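An afternoon at the Drutton workshop

Mercy Lukumay had kindly invited us over to Brargate to see how they look after their hand-held grippers, and I'm so glad we went (even with the bus 37 driver taking us the long way round!). Junaid Gilani had one on the sweeping table and showed us how he checks that both fingers open wide and evenly – then he goes over the green pads for wear, and wipes them with a barely damp cloth. Paper scraps and a little brush are the usual test.

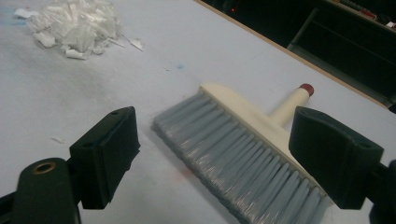
Tea and the spares cupboard

Mutua Kariuki keeps spare pads in old biscuit tins, and we stayed chatting until well past 4.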